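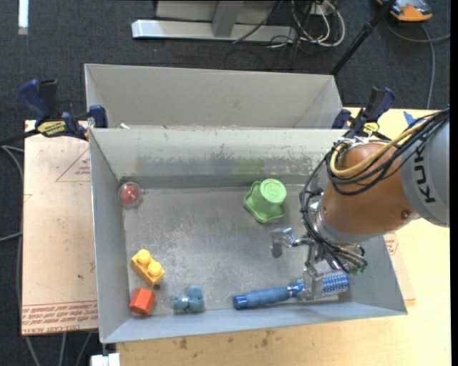 Faut-il garder les bacs métalliques gris pour trier le petit vrac, ou passer à autre chose ?
On les garde jusqu'à la fin novembre, le temps de voir si la nouvelle règle de tri d'Odair change vraiment quelque chose. Après, on en reparle.

Cahier d'atelier, novembre, fin de matinée

Repris la question du vrac avec Odair Peixoto. Sa thèse : un bac mélangé se range plus vite si on sort d'abord ce qui roule, ensuite ce qui est long, et les petites pièces en dernier. Sur le papier, pourquoi pas. Je note quand même que la balle rouge ne roule pas librement, elle est dans une coque ronde transparente. On la classe où ? Odair dit « rond ». Jailson Bastos dit « contenant ». Voilà déjà deux catégories pour un seul objet, et on n'a pas commencé.

Même problème avec le gobelet vert, ou ce qu'on appelle le gobelet : posé à l'envers, fond rond vers le haut, bord festonné contre la tôle. Moi j'y vois une forme de gobelet, Jailson l'avait mis avec les moules sur la fiche Trelen. J'ai barré. Il a remis. Je laisse les deux mentions, on tranchera l'objet en main.

La brosse bleue, rien à redire, c'est du long. La brique jaune à deux plots va avec les briques. Pour le bloc rouge orangé à facettes, j'ai écrit « bloc » et je m'en tiens là. Le petit jouet bleu gris à lobes n'a toujours pas de nom, et « divers » n'est pas une réponse : la dernière fois que la caisse « divers » a servi, on y a retrouvé la moitié du lot de Nendton.

État des bacs : le fond est terne, plein de griffures pâles et de zones voilées. Traînées sombres sur la paroi arrière, plus une légère trace verte. Jailson est sûr que le vert vient du gobelet. Je n'en sais rien, la trace est au-dessus, ça ne prouve pas grand-chose. Miettes blanches près du rebord arrière, à gauche : origine inconnue, à balayer avant le prochain tri.

Tramport propose des bacs plastique, livrés par lot de 10. Argument du vendeur : moins de marques. Je demande à voir après 2 mois d'usage chez nous. Portela aurait fait le changement, mais personne ici n'a leur retour par écrit, donc pour moi ça ne compte pas.

À faire :
nettoyer la paroi arrière au chiffon, voir si le vert part
refaire la fiche, colonne « forme » séparée de « usage »
demander à Odair sur combien d'essais il se base (il dit 7, j'en trouve 5 dans le cahier)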